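Bakke 46 L Under-Tray Water Tank
Part no. 3045

The Bakke 46 is a polyethylene water tank for tray-back and cab-chassis utes. It mounts beneath the tray, outboard of the chassis rail, on either side of the vehicle. The tank is moulded in one piece with no welded seams. Two internal baffles limit water movement under braking and cornering.

Specifications
Capacity: 46 L
Material: food-grade polyethylene, UV stabilised
Colour: black
Filler: 100 mm, threaded cap
Outlet: brass tap, rear facing
Breather: one-way, with hose
Brackets: galvanised steel, 2 supplied
Warranty: 2 years

Fitting
The brackets bolt to the cross members of most steel and aluminium trays. No drilling of the chassis is required or permitted. Check clearance to the exhaust, the brake lines and the rear tyre at full suspension travel before tightening. Where the exhaust runs on the same side as the tank, fit the Olance heat shield (sold separately). Route the breather hose upwards and secure it above the level of the filler.

A full tank adds 46 kg to the vehicle, plus the tank and brackets. Include this in your payload calculation. Bracket bolts should be retensioned after the first trip on unsealed roads and at each service after that.

Use and cleaning
Rinse the tank twice before first use. Drain it when the vehicle is to be parked up for an extended period, and leave the tap open. Do not use the tank for fuel, solvents or agricultural chemicals. Do not use a pressure washer on the breather.

What is in the box
Tank with tap fitted, filler cap and seal, brackets, bolts and lock nuts, breather hose, hose clamps, fitting sheet.

Availability
Made by Wonus and stocked at our Jatatden warehouse. Trade enquiries to Anathi Hendricks. The next production run is due in August.

Filler cap
The filler cap is sold separately as a spare and comes with a new seal. It has an internal thread and a ribbed rim, the same layout as the blue plastic bottle cap shown, in a much larger size. Keep grit out of the thread and tighten by hand only. Replace the seal if it is cracked or flattened. 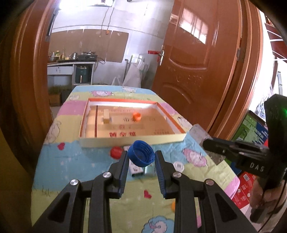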